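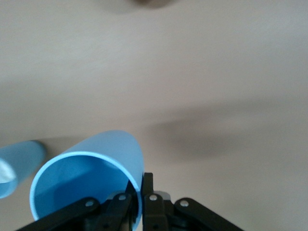 One of the dish room staff, answering our March questionnaire, wrote that she would trust the arm on the day it stopped needing her to stand next to it. We have pinned that line above the bench, and this report is in large part an answer to it.

Print this page | E-mail this page
Search this site Enter keywords Go
Last updated: 28 April 2018

Wamby: automated cup handling at the Brisville kitchen
Progress report to the Limsakul Fund

Where we are

Wamby is now at work in the Brisville dish room for part of every lunch shift, and we are delighted with how it is coming along! When we last wrote, the arm was still in the Irketti workshop picking up one kind of cup from one position. It now works on plastic cups lying on their sides, which is how most of them arrive once a tray has been tipped out. The camera sits down by the gripper, so it sees the rim from close up, and we plan each grasp from that view.

Over 21 lunch shifts we logged 255 attempts at picking up a cup and setting it mouth down in a rack. Of these, 200 went through with no help from a person. The others were mostly cups lying close together, where the arm took hold of one and nudged its neighbor out of reach. Shadows on the tabletop gave us trouble too (the overhead lights are behind the arm, and we can't move them), and we have a new set of training pictures taken under those same lights.

What has changed for the staff

This is the part we were most eager to tell you about. Six people work the dish room across the week. Before Wamby, whoever was on racks spent the whole lunch rush there, bent over the sorting table, and it was the job people traded away when they could. Now that person loads the machine, checks the racks and steps in when the arm pauses. Several of them told us their shoulders feel better by the end of the week, though we haven't measured that and don't want to lean on it.

There have been less welcome changes as well. The pauses come at bad moments. A light goes on, somebody has to dry their hands and walk over, and during the busiest stretch two people may do that at once while the trays pile up. The rack station was also where new hires learned the room, standing beside someone who could talk them through it. The shift leads have asked us for a way to keep that going, and we have agreed that new staff will do their first week of racks by hand.

No hours have been cut. The kitchen manager put that in writing before the arm was switched on, and it made our conversations in the room a great deal easier.

Next steps

- Grasping at the rim when two cups lie nearly touching
- A quieter pause signal, with a second button by the sinks
- Mugs with handles, in the workshop only for now
- A repeat of the staff questionnaire, with the same wording as in March

Budget

Spending is on plan. We would like to move the unspent travel money over to replacement finger pads, which wear faster in a dish room than they did on our bench. Please let us know if you need a separate form for that.

The Wamby team, Irketti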